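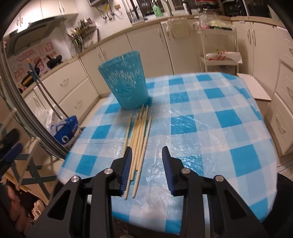
午前の台所。棒の束と青緑の入れ物。

11月。朝から棒を入れ物に移す作業の収録をした。今日で四日目になる。Durnholmの提出まであと二週間と少しで、目標の2000本にはまだだいぶ足りない。先週の打ち合わせで「一日に何本取れるか」を計算したときは楽観的だったと思う。休憩と撮り直しと、ファイルの転送の時間が入っていなかった。

起きたのが七時過ぎ。パンを食べて、充電しておいたものを確認して、Stuseoを立ち上げた。昨日の夜に更新がかかったらしく、設定画面の並びが変わっていた。収録の保存先が初期値に戻っているのに気づかず、最初の分を別のフォルダに入れてしまった。あとで手で移した。更新のたびにこれをやっている気がするので、明日からは始める前に保存先を見る。メモに書いて冷蔵庫に貼った。

今日の手順は次のとおり。
テーブルに棒を置く。
入れ物を奥に立てる。
グリッパーを手で持ち、棒をつまんで入れ物に入れる。
全部入ったら手を止めて、三秒待って収録を切る。
棒を出して、置き方を変えて、また最初から。

書くと五行だが、やってみると細い棒はかなり面倒だった。コップやスプーンのときは、指をまっすぐ下ろして閉じればだいたいつかめた。棒は細いので、指のパッドがテーブルに触れるぎりぎりまで下げないと間を抜けていく。下げすぎると今度はテーブルクロスの上のビニールを一緒につまむ。ビニールが持ち上がって棒が全部転がったのが午前中だけで三回。そのたびに失敗の印をつけて、やり直した。

失敗の扱いについては、チームの中で意見が割れている。私は失敗も残しておきたい。つかみ損ねて、もう一度つかみに行くところが入っていれば、学習したあとの動きが粘り強くなると思うからだ。ゼミの後輩たちは、提出用にはきれいなものだけ入れたいと言っている。評価の基準が成功率だけなので、その気持ちもわかる。とりあえず失敗はフォルダを分けて捨てずに置いている。容量は食うが、あとから欲しくなったときに撮り直すよりましだ。

光の反射もやっかいだった。クロスの上のビニールがしわになっていて、そこが白く光る。先月、Elusの最初の版を学習させたとき、光っている場所に向かって腕が動くことがあった。棒の色が薄いので、白い反射と区別がついていないのだと思う。ビニールを外せば済む話だが、外した状態だけで取ると、光るテーブルで使えないものができる。Durnholmの本番の台がどういう表面なのかは公開されていない。だから反射は入れたまま続けることにした。カーテンの開け方を途中で何回か変えた。

十時半に休憩。コーヒーをいれて、台所に立ったまま飲んだ。右の手首が少し痛い。グリッパーは持った瞬間は軽いが、肘を浮かせた姿勢が続くと効いてくる。去年の先輩のノートに「左右を交代しながらやること」と書いてあったのを思い出して、休憩後は左手でもやってみた。左手だと動きが遅く、がたつく。データとしてはどうなのか。速度がばらつくのは悪いことではないはずだが、左手の分だけ名前の末尾に印をつけておいた。

休憩のあと、棒の置き方を変えた。午前の前半は、だいたい束にして入れ物のほうへ先を向けて置いていた。同じ置き方ばかりだと偏るので、束から外して離して置く棒を作る、向きを斜めにする、入れ物の位置を動かす、というのを順に回した。置き方はくじで決めようとも思ったが、くじを引く時間のほうが長くなりそうでやめた。結局その場の手の動きで適当に散らしている。人間の適当は意外と似た形になる。あとで並べて見ると、私は離した棒をたいてい同じくらいの角度で置いている。これも癖としてデータに入ってしまう。

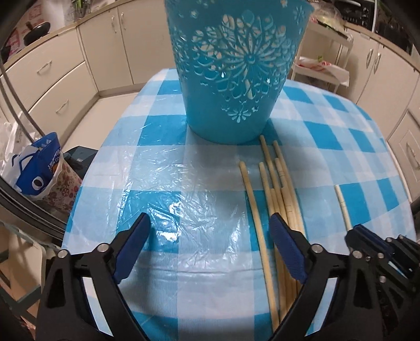 離して置いた棒もある配置。

昼前に、つかむ順番を決めた。これまでは気の向いた棒から取っていたが、昨日の分を見返すと、同じ配置でも端から取ったり真ん中から取ったりしていて、自分でも次にどれを取るのか予想できない。モデルにとっても予想できないはずだ。それで、離れている棒を先に取り、束は外側から崩していく、というルールにした。例外は、棒が重なっているとき。上にある棒を先に取る。このルールで撮り始めたら、失敗が減った。手順を決めたからなのか、単に慣れてきたからなのかは区別がつかない。

Georgiouの研究室から借りている評価用の手順書には、順番のことは何も書かれていない。「対象物をすべて容器に入れる」とあるだけだ。棒が入れ物から半分はみ出していても入ったことになるのか、立てかかっているだけの状態はどうか、そのあたりも書かれていない。質問のメールを送ったのは先週で、返事はまだ来ていない。うちでは、手を離して三秒たっても落ちなければ成功、ということにしている。Durnholmの規定が違っていたら、印をつけ直すことになる。考えるだけで気が重い。

昼は冷凍のうどん。食べながら午前の分を早送りで見た。12本が使えない。内訳は、最初の何秒かが切れているものと、指が画面から消えるほど手首をひねっているもの。手首をひねるのは入れ物の奥側に棒を回し込もうとするときで、人間の腕ならできるが、大会の腕の可動範囲では無理だと思う。午後は、手首を大きくひねらずに、入れ物の真上まで持っていって下ろす、というふうに自分の動きを縛ることにした。ぎこちない動きになるが、腕に合わせるほうが先だ。

それから、棒のどこをつまむかという問題がある。真ん中をつまむと持ち上げやすい。でも入れ物に立てて入れるには、端に近いところをつまんで縦にしなければならない。真ん中をつまんで縦にしようとすると、グリッパーの体が入れ物の縁に当たる。実際、二回ほど当てて倒した。端をつまむと今度は棒が指の中で回る。パッドに細かい段がついているので少しは止まるが、細い棒だと段と段の間に入ってしまうことがあるらしい。ゆっくり閉じて、閉じきってから一拍おくと回りにくい。この一拍を毎回入れるようにした。長さは測っていない。

午後一時半から再開。30本続けて撮って、いったん止めて確認、をくり返した。確認をまとめてやると昨日のように後半がまるごと使えないことがあるので、面倒でも区切る。昨日は時刻合わせがずれたまま夕方まで撮ってしまい、その分を全部捨てた。あれは堪えた。

三時ごろ、荷物が届いて中断。戻ってきたら、どこまで印をつけたかわからなくなっていた。Stuseoの画面には最後の番号が出ているのに、紙の表と一つ合わない。さかのぼって見ると、昼前に番号を一つ飛ばして書いていた。紙とパソコンの両方に記録するのは二重の手間だと後輩に言われたが、こういうときに食い違いが見つかるので、私は紙をやめるつもりはない。 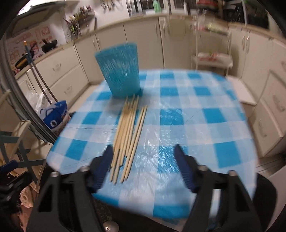 Stavros Babićに言わせると、棒の本数をそろえて撮りすぎだという。夕方の通話で、少ない回と多い回を混ぜないと、モデルは本数を覚えて途中で手を止めるようになる、自分も去年それをやった、と言われた。最後の一本が残っているのに終わったことにしてしまうのだそうだ。直すには、一本だけの回をたくさん入れるのが早かったらしい。

言われてみればそのとおりで、今日は朝からずっと同じ棒を全部使っていた。一本だけの回は短くて済む。疲れてきたときにはむしろありがたい。通話のあとに13本、一本だけの回を撮った。一本だけだとつかむのも楽で、つい動きが速くなる。速くなりすぎたものは印をつけて、明日見て決める。

もう一つ、通話で出た話。入れ物に最初から何本か入っている状態から始める回も欲しいと言われた。すでに立っている棒に、持っている棒がぶつかる場面が増えるので、そこの動きが必要になるという理由だった。これは私も気になっていた。後半になるほど、先に入れた棒に引っかかって失敗しているからだ。ただ、それをやると一回ごとの準備が増える。半分はその形にして、半分は全部テーブルに出した形で始める、というところで話がまとまった。比率を半々にした根拠はとくにない。

通話は四十分ほどで切れた。向こうの回線が落ちて、そのままになった。Elusの次の版をいつ学習に回すかを決めていなかったので、メッセージで送っておいた。私の案は、棒の分が目標の半分に届いた時点で一度回してみる。全部そろってから回して、まずいところが見つかっても、もう撮り直す時間がない。計算機の予約は後輩に頼んである。

夜、晩ごはんのあとで今日の分を転送した。遅い。転送中にほかのことをすると速度が落ちるので、台所を片づけた。棒を洗うかどうか少し迷って、乾かす場所がないので拭くだけにした。クロスのビニールも拭いた。しわは伸ばさずにそのままにしてある。

メモ。明日やること。
保存先の確認。
入れ物に先に入れておく回から始める。
一本だけの回を間にはさむ。
左手の分を再生して、使うかどうか決める。
Georgiouにもう一度メール。三秒の件と、はみ出しの件。
手首に貼るものを買う。

あと、入れ物を倒したときにどうするかも決めていない。今日は倒れた時点で収録を切って失敗にしたが、起こして続けるところまで撮る手もある。グリッパーで入れ物を起こせるか、収録なしで試してみた。縁を片側だけつまむと滑り、胴をはさむには指の開きが足りない。角度を変えれば縁をつまんで引き起こせそうな感じはあった。三回試してだめで、もう遅いのでやめた。これは後輩に任せるかもしれない。

転送が終わったのが十一時二十分。ファイルの数は合っていた。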